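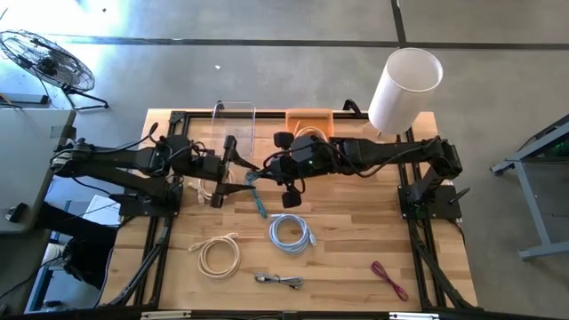
Mentors wanted for women in their first two years of engineering (some patience required)

Starnudent is looking for 48 mentors for its next round, which starts in December and runs for five months. If you work in science, tech, engineering or math, and you have at some point been asked in a meeting whether you could take the notes, you are already most of the way through our screening process.

Last round we had 610 students apply and room for 278. I would like to say we chose them by some elegant method. We read the forms, we argued, we ordered noodles, and we read the forms again. The ones we turned away mostly got turned away for lack of mentors, so you can see where this is going.

What you would do

You get up to five students, usually in the same field as you or close enough that you can pretend. You talk to each of them twice a month, by phone, video or over a bad coffee. You read the occasional resume and take out the word "passionate." Once during the round you let them see where you work, if your employer allows it and the elevator is running.

You will not be asked to give a speech about your journey. We had a lot of journeys last year and the evening ran until 10:40 p.m.

Who we want

Women with three or more years on the job, in any technical role. Lab techs, welders with an engineering degree, database people, the person who keeps the water plant running. Senior titles are fine but they tend to reschedule. Men may apply too. We placed several last time and they did well, once they had stopped explaining what mentoring was.

You should live within reach of Damemura or Hayashi, as two of the group evenings are held in person. We pay train fare. We do not pay for parking, having seen what parking costs.

What you get

A small stipend, paid at the end through Livent, whose online form wants your middle name whether you have one or not. Dinner on group evenings. A training afternoon on how to listen for a full minute without offering a solution – harder than it sounds, and engineers are the worst at it. I include myself.

How to apply

Send us one page on what you do all day and one thing you wish somebody had told you at 20. No cover letter, and no references until we ask. Write to Haruto Ikeda in the program office and put "Mentor" in the subject line, or it goes in with the toner offers.

We answer everyone, including the noes. It takes us three weeks.

Filed under: Calls & Openings, Women in STEM, Mentoring

Shares: 48 | Comments: 3

marlow_k
Is a civil engineer on parental leave ok? I have plenty of time between 3 and 4 a.m.

Starnudent office
Yes, please apply. Daytime calls would be kinder to the students.

Tess B.
Was a student last round. My mentor took "passionate" out of my resume four times. Got the internship.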